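Effacer, ça s'apprend

J'ai un faible pour les brouillons, les vrais, ceux qu'on griffonne sur un coin de table et qu'on n'ose pas montrer. Et pourtant je milite (mollement, entre deux cafés) pour qu'on en jette beaucoup plus ! 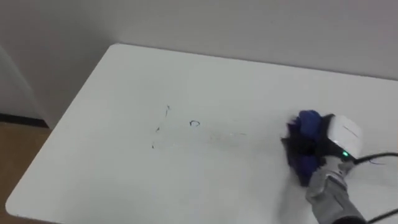
Mon carnet de notes numérique contient 1 455 entrées. J'en ai relu trois le mois dernier. Trois ! Dont une liste de courses d'avril et un mot de passe périmé. 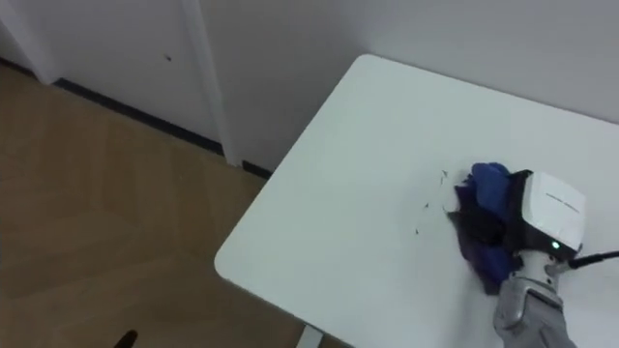 Un chiffon bleu sur une table blanche.

On nous vend la mémoire infinie comme un confort - moi j'y vois surtout un grenier. Chez Pomum, où j'ai travaillé un temps, on gardait tout : les idées mortes, les comptes rendus de réunions sur les comptes rendus...
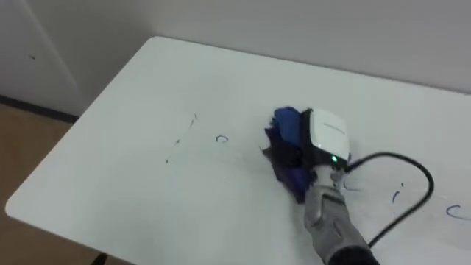 Du coup, quand il fallait décider, on fouillait. On retrouvait une vieille phrase, on s'y accrochait, et la nouvelle idée attendait dehors.

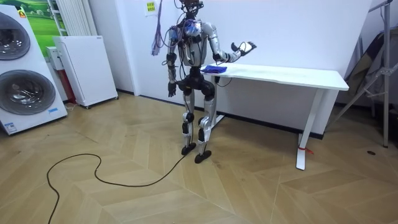
Alors hier soir j'ai supprimé 886 notes d'un coup, sans trier. J'ai eu un petit pincement, puis faim. S'il y avait là-dedans une idée géniale, elle reviendra bien, et sinon j'en aurai une autre - ou je ferai la sieste.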